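About Barros Soapworks

Barros Soapworks makes bar soap in Celldale and sells it to inns, gift stores, and people who order from us directly. Ramiro Echevarría and Zuleica Peixoto started the business in a rented kitchen on Drurach Street with one pot and a set of loaf molds. We now work out of the former feed store at the end of the same street, with 24 people on the payroll in the busy months and a few less in spring.

What we make

Most of our work is in two product lines. The Ustetti line is our cold process soap, made with olive oil, coconut oil, and shea butter. It is cut by hand and left on the racks for six weeks before wrapping. The glycerin line is melted, poured, and wrapped within a few days, so it is what we recommend for orders with a short deadline. We also make a plain unscented bar, which has been our best seller with inns from the start.

A normal batch is 700 bars. In December we pour nearly every working day, and the drying room holds 4000 bars when every rack is full. Orders that come in after Thanksgiving may not ship until the new year.

How we work

Ramiro runs production and buys the oils. Zuleica handles scents, labels, and wholesale accounts. She keeps a notebook of every scent we have tried, 137 so far, and most of them were never sold. Lemon verbena was turned down twice before it made the list.

Each batch gets a number, which is stamped on the carton. If you have a complaint about a bar, please give us that number and we will check the batch record. End pieces and misshapen bars go into the seconds bin by the front counter and are sold by weight. 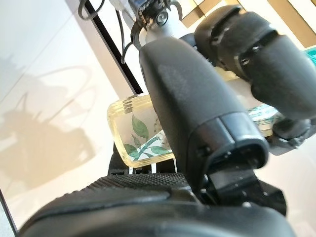 Do you make soap for other companies?

We take on a small amount of private label work each year, using our existing recipes and your wrapper. The minimum is one full batch in a single scent. We ask for artwork eight weeks ahead for cold process bars and three weeks ahead for glycerin.

Visiting

The front counter opens at 10 a.m. and closes at 4 p.m. on weekdays. Parking is behind the building, off the alley. Wholesale customers should call before coming by so that Zuleica can have samples ready.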